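Print Serials & Subscriptions > Agents and Vendors
Thread: Tandeo claims - anyone getting missing issues replaced?

pagebound_mel
Small college library, we moved from Drallier to Tandeo last year when Drallier stopped handling print. Up to 70 titles depending on who's cutting what. Mostly fine. But Holroyd Quarterly - four issues never showed. Four! Claimed every one through the Tandeo portal, got the auto reply, then nothing. Status says "referred to publisher" and it's said that since March.

Does anybody get an answer out of the portal or should I go straight to Holroyd. Faculty member who uses it is asking me every time I walk past her door.

stacks_and_stacks
Go straight to the publisher. Portal is a black hole. Have your customer number from the mailing label, not the agent number, Holroyd's people won't look anything up without it.

jrnl_desk_ray
disagree. If you go around the agent the publisher tells you to go thru the agent and now you've got two tickets open and each side thinks the other has it. Did this with a geology title and it took longer than waiting would have.

Mel what's the claim window on yours? Holroyd is 90 days from publication I think. If you claimed inside that you're covered, they owe you the copies.

pagebound_mel
Claimed inside 90 for three of them. The last one I'm not sure, the pub date on the site and the date it ships are not the same thing and the portal doesn't say which it goes by.

jrnl_desk_ray
Goes by cover date. Which is dumb for a quarterly that mails late but there you go

stacks_and_stacks
It does NOT go by cover date, or it didn't for us. Ours went by mail date and the rep confirmed in writing. Ray are you maybe thinking of the old Drallier rules?

jrnl_desk_ray
Maybe. Drallier was cover date. I'd still ask.

oldmicrofiche
Ask Callum Haworth, he's the Tandeo rep for small academics. Answers email, doesn't answer phone. Put the title and the ISSN in the subject line. I had a batch of claims stuck on "referred" and he kicked them loose in a couple days, turned out they'd been sent to an address the publisher closed.

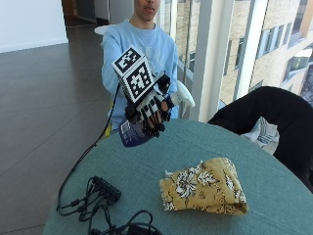

the navy one, folded

pagebound_mel
Thank you!! Emailing him now. Do I send all four in one message or separate

oldmicrofiche
One message. Separate gets you separate ticket numbers.

quietcarrel
Jumping in with a related gripe, sorry. Anyone else's renewal list from Tandeo have titles on it you dropped? Ours came with two we cancelled in writing, one of them $126 and it was already ticked as "renew." Would have paid it if I hadn't gone line by line against last year's invoice.

stacks_and_stacks
Yes. Every year. They roll the list forward from whatever was invoiced, cancellations don't carry unless you mark them in the portal AND send the form.

quietcarrel
Thats insane. Drallier never did that

jrnl_desk_ray
Drallier did plenty. Remember the combined shipments? Everything held until the box was full, so the weeklies came in a month old. People have short memories about Drallier.

quietcarrel
I liked the combined shipments. One box, one check-in session, done. We're open 4 days and I have a student for two of them. Now it's dribs and drabs in the campus mail and half the time it goes to the bookstore.

jrnl_desk_ray
For a weekly news title though? Useless by the time it's on the shelf.

quietcarrel
We don't take any weeklies. Not everybody's a big shop Ray.

pagebound_mel
Ours go to the bookstore too! Wait. Now I'm wondering. Has anyone had "missing" issues that were just sitting somewhere on campus

oldmicrofiche
Constantly. Check mailroom, bookstore, the department itself. Faculty take them out of the mail if they see the title. Check the professor who's asking, no joke, I once claimed three issues of something that were in the guy's own office under a plant.

pagebound_mel
Going to look. She'd have said something though.

Also what are people using for check-in? I'm on a spreadsheet and I know, I know.

stacks_and_stacks
Filov. Cheap, ugly, works. Predicts the next issue and flags it when it's overdue, so you catch the gap before the window shuts. Setting up the patterns is a pain for anything irregular. Combined issues (spring/summer as one) will make it think you're missing one, you have to go in and tell it.

jrnl_desk_ray
Spreadsheet is fine at her size. Filov wants you to key every pattern by hand, that's a week gone. Add a column for expected date, sort by it on the first of the month. Same thing.

stacks_and_stacks
It isn't the same thing, a spreadsheet only tells you if you remember to look. Also it's not a week. I did ours in two afternoons and we have more titles than she does.

jrnl_desk_ray
Two afternoons with nobody at the desk asking where the bathroom is, sure

oldmicrofiche
Used both. Filov for the quarterlies and anything pricey, I just eyeball the rest. One thing it does that I like, you can print a claim list with the ISSN and volume already filled in and paste it in an email. Barcode scanning on check-in is hit or miss. Some publishers put the issue number in the little add-on part of the code and some just don't bother.

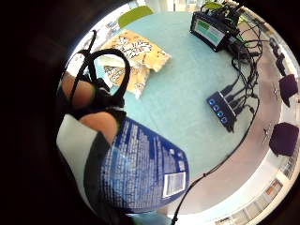 small print and the barcode label

quietcarrel
Does Filov read the add-on or do you type the issue in?

oldmicrofiche
Reads it if your scanner's set to send it. Most come with that turned off. There's a setup sheet in the scanner box with a code you scan to turn it on, look for "supplemental" or "2/5 digit." Took me forever to find.

quietcarrel
oh my god. I've been typing them in for a year

stacks_and_stacks
Mel any luck?

pagebound_mel
OK update. Bookstore had one. The fall issue, in a bin behind the register with a bunch of seed catalogs adressed to Biology. So that's three missing for real.

Callum wrote back before lunch. He says window is by mail date for Holroyd (sorry Ray) so all of them are in. Two are being sent, the third is out of print and they're offering a credit or a PDF. I asked for print, he said they can look for a returned copy but no promises.

jrnl_desk_ray
Fair enough, I'll take that one. Get the mail date thing in an email and keep it, next rep will tell you different.

stacks_and_stacks
Take the credit. PDFs from agents come with terms, you usually can't print and bind them for the shelf. Read it before you say yes.

oldmicrofiche
I'd wait on the returned copy. We bind, and a hole in a volume bugs me more than a few dollars. But ask him for a cutoff so the credit doesn't expire while he's looking, their credits used to lapse at the end of the sub year.

pagebound_mel
We bind too. Asked him for a cutoff, he said end of the month and he'd note the account. Going to hold out for print I think.

Told the professor. She asked if I could also look into a newsletter she stopped getting before I worked here. Didn't even know we got it.

quietcarrel
Drallier would've had the records for that lol

jrnl_desk_ray
Drallier would've had them in a box, waiting for the box to fill up

pagebound_mel
Anyone know if the old Drallier order history went over to Tandeo or do you have to request it?

stacks_and_stacks
Request it. There's a form, it's under Account > Transfers, not under Orders. You get a csv with no headers. I can send you my column key if you message me.

pagebound_mel
Messaging you. Thanks all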